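Moving the kitchen, week whatever

Quick one because the kettle is in the hall and my laptop is on an ironing board. We are still moving the kitchen. For anyone new – we bought the house in Naddale with the kitchen at the cold end and the decent light at the other end, and after two winters of cooking in a scarf I said right, swap them. Easy to say. Started in January. You can tell how it's going by the ironing board.

So where we are. Floor is up in the old room. Floor is down in the new room, mostly, apart from a strip by the back door where the boards didn't meet and I am pretending they do. Plaster is drying. It's been drying for ages. Every morning I go in and put my hand on it like it's a poorly horse.

Worktops

This has eaten my whole month. I wanted stone from the start and then spent weeks talking myself out of it, then back into it. Went to see slabs at Plodovine, which is miles out past the bypass and has no sign, you just drive until there's a forklift. Lovely people. Freezing shed. They let you wander round with a bit of chalk and mark the slabs you fancy, and I marked far too many and had to go back and rub some off with my sleeve.

What I learned, in no order. Take your cupboard door with you. Not a paint card, the actual door. Mine went in the boot wrapped in a towel and it ruled out half the shed straight away. Everything I'd liked on a screen looked pink next to it. Or green, one of them was properly green.

Take a wet cloth as well. Some of the honed ones go a completely different colour with water on them and you will be wiping this thing every day for years, so you want to like both colours.

Ask where the join goes. I didn't, first visit. Ours has to have a join as the run is too long for one slab, and it can either land over the dishwasher or by the sink. Plodovine said sink. My brother in law said never the sink. I asked a third person and he said it depends, thanks very much. We've gone with over the dishwasher, with a bracket underneath, and I'm not discussing it any more.

Edges. There are so many edges. Pencil round, bevel, something called a shark nose which I kept saying out loud on the drive home. We're having pencil round. I leaned on a square one for ten mintues while they found the price list and had a line across my arm until teatime.

Sample came home with me, a piece about the size of a paperback. It cost 15 quid, which you get back if you order. I've had coffee on it, lemon on it, beetroot (left overnight, went to bed worried). Beetroot came off. Lemon left a dull patch you can only find if you tilt it to the window, and now I tilt it to the window constantly. 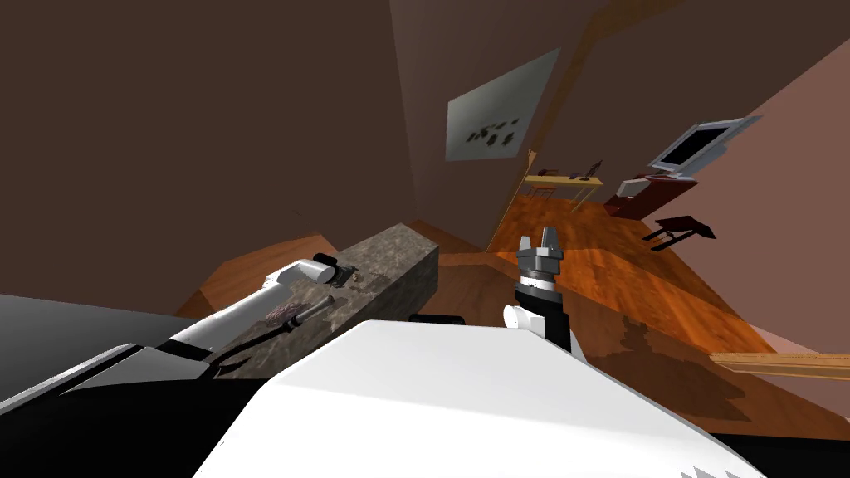 The tap, briefly

Bought a tap. Sent back a tap. First one was a Jarnon, tall, swan neck, looked great in the box and then we held it up under where the shelf is going and it would have been touching the shelf. Measured it three times before ordering, all three times from the wrong place. £168, and the return postage on top, so that's a nice lunch out I'm not having.

Second tap is short and a bit plain and I've gone off it already but it fits. Moving on.

Drawers or cupboards

Got into a long thing with Osaze Fashola about this. He did his place last year and he is a drawers man. All drawers, everywhere, wouldn't have a cupboard if you paid him. I went round for tea and he made me open every one and he's right, annoyingly, you see everything from above and there's no crouching. Tins on their sides with the labels up. Pans in with the lids. He even has a drawer for potatoes.

But drawers cost so much more. And I have tall things. Where does the stockpot go. Where does the big jug go, where do I put the cake tins that don't nest because they're from three different sets? So we've done drawers on the long wall and kept doors under the sink and at the end by the window. Osaze says I'll regret the doors. Possibly. I'll have somewhere for the stockpot while I'm regretting it.

Paint

Haven't chosen. Next question. No, fine – there are patches all down one wall and I've stopped being able to see them. The one I like best is called something silly and is basically porridge. The other one in the running is a green that looks like a school. We had Mum over and she picked one that turned out to be bare plaster.

Money

Had a few people ask. I'm not putting the whole lot up here, it makes me feel ill. But I will say the thing that's gone over isn't the stone, it's all the little stuff. Screws. Sealant. Masks. Another roll of tape because the last roll is under something. I put £100 aside for bits and that went in the first fortnight. Double it, then hide some more in a sock.

Also the skip. We filled it and then found the other half of the old chimney breast behind the boiler cupboard. Second skip comes next week if Chukwu can get the lorry up the lane, last time they took a bit of next door's hedge and I had to go round with biscuits.

Dinner tonight is toast agian, and then I've got the template people ringing at half past six about the upstand. Do I want an upstand? I said yes on the form. I don't remember deciding. If you've got one and hate it, comment quick.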